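Linen and Housekeeping Coordinator (permanent part-time)
Udora House Respite and Visitor Accommodation, Wilalport

Udora House provides short-stay accommodation for families who travel to Wilalport while a relative is in hospital or receiving outpatient care. The house is managed by the Kandasamy Trust, which also operates the smaller Gurnska Street residence. Applications are invited for the position of Linen and Housekeeping Coordinator, which has become available following an internal transfer.

About the position

The Coordinator is responsible for the supply, care and storage of all household linen at both sites, and for the day-to-day supervision of housekeeping staff. The position reports to the Residential Services Manager, Pavithra Hegde. Hours are worked on a rotating roster, with shifts beginning at 7.30 am, and one weekend shift is required in each roster period.

Duties include:
preparing the weekly housekeeping roster and arranging cover for leave
receiving and checking linen returned from the contract laundry
maintaining the linen register and reporting losses at the end of each month
inspecting rooms before new guests are admitted
ordering cleaning supplies within the approved budget
training new housekeeping staff in infection control and safe manual handling

The linen register

The Trust introduced a single register for both sites last August. It currently lists 900 items, of which 332 are bath or hand towels. The Coordinator will be expected to keep the register current and to complete the transfer of the remaining paper records from Gurnska Street.

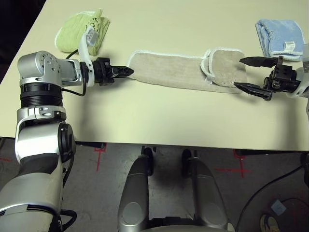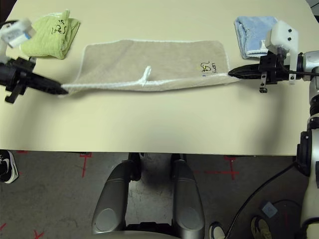 Stock control is the area in which the successful applicant will have the greatest opportunity to improve current practice. Linen from the two sites is laundered together under one contract, and items are regularly returned to the wrong address. Marking directly on the cloth in black marker, as on the beige towel, is one method of identification, and the Coordinator will be asked to recommend whether the Trust should continue with handwritten codes or move to sewn labels. The recommendation should take into account cost, legibility after repeated washing and the time required of staff. A short written report will be due at the end of the probationary period.

Selection criteria

Applicants must be able to demonstrate:
previous experience in housekeeping, laundry or accommodation services
the ability to supervise a small team fairly and to give clear instructions
accurate record keeping, including basic use of spreadsheets
a respectful and discreet manner with guests, many of whom will be under strain
the capacity to carry out physical work, including lifting and the movement of loaded trolleys

A current driver licence is required for travel between sites. A certificate in cleaning operations or hospitality would be an advantage but is not essential.

Conditions

The position is offered at 24 hours per week, with a probationary period of six months. Salary will be set according to experience and is paid fortnightly. Uniforms are supplied, and meals are provided on shifts longer than 8 hours. Appointment is subject to a satisfactory police check and proof of the right to work. Staff parking is available behind the main building.

How to apply

Please submit a résumé, a covering letter of no more than 2 pages addressing the selection criteria, and the names of two referees, one of whom should be a recent supervisor. Applications may be left at the Udora House office or posted to the Employment Officer, Kandasamy Trust, Wilalport. Late applications will not be considered.

Enquiries about the duties of the position may be directed to Pavithra Hegde. Enquiries about salary and conditions should be directed to the Employment Officer, Raimo Turunen. Both can be reached through the office between 9 am and 4 pm.

The Trust welcomes applications from people of all backgrounds, including those returning to the workforce. Applicants who require an adjustment to take part in an interview are asked to note this in their covering letter.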